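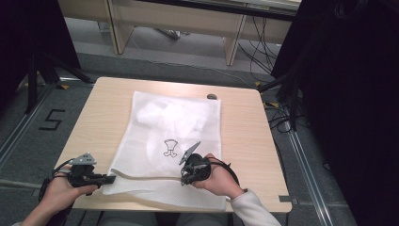

Page 17

Fashion Media 2: Week 6 notes
The credit line and the borrowed dress

Last week we got as far as the cover interview and ran out of time before the fun part, so we pick up with the tiny grey type that runs down the gutter of a fashion story. I love this stuff! You can work out half the economics of a magazine from its credit lines, and most readers skip straight past them.

What a credit line has to do

A credit tells the reader what the person is wearing, who made it and, usually, what it costs. It also tells the label that its loan was honoured. Those two jobs pull against each other all the time. A reader wants to know about the fabulous green coat. The label wants its name first, spelled its own way, with the capital letters where the marketing department likes them.

Have a look at the Huroletti story in your reader (the one with the staircase). The opening portrait credits the jacket, the shirt and the shoes, then says "trousers, stylist's own". That little phrase is doing a lot of work. It can mean the trousers came from the stylist's kit, or that the sample didn't fit and something plain was found at the last minute, or that a label asked to be left out. You can't tell which from the page, and it's worth asking when you interview stylists for your second assignment.

Price on request

"POA" or "price on request" turns up next to couture, archive pieces and fine jewellery. Some editors hate it and print nothing at all. Fliltance used to print every price it could get, and Liesl Danzer's essay (reader, second section) makes a cracking case for that policy. She went through a year of the magazine and found 478 credited garments, with 127 of them carrying no price. Her argument is that the gaps cluster around the famous faces. Read it closely, because I think she's right about the pattern and a bit quick about the cause. Celebrities get lent runway samples, and a runway sample often has no shop price because it was never put into production.

Loans and returns

Samples travel in a loop: showroom, stylist, shoot, back to showroom, off to the next title. A popular look might be wanted by three magazines in the same fortnight. The paperwork is called a loan docket or pull letter, depending on who trained you, and it sets out:

- the item, its look number and colour
- the date out and the date due back
- the publication and the person being photographed, if the label asks for a name
- who pays if it comes back marked or doesn't come back

That third point causes the most arguments. Labels will happily lend for one actor and go very quiet for another, especially when the sizes don't match. Rosalie Gasser was wonderful on this in her guest talk in March. She described ringing showroom after showroom for a singer who wore a size 16, and getting polite versions of "it's already out". In the end she had the dress made by a dressmaker in Surnside and credited her in full, right up there beside the big names. The dressmaker's credit is in the slides if you'd like to see how she worded it.

Terms to know

Pull: to choose and borrow items for a shoot.
Exclusive: a label agrees that no competing title will run the look first.
Full look: the label insists its pieces are worn together, with nothing mixed in.
Custom: made for the wearer. Check whether it was a gift, a purchase or a loan.

For the tutorial

Bring one celebrity fashion story from a printed magazine, with all its credits. We'll spend 30 minutes in pairs rewriting them to the Tseng style sheet, which is fussy about commas and very good for you. Bring a pencil too.

The written exercise is due October 25, 2019. Late work goes in the box outside the tutorial room with a cover sheet.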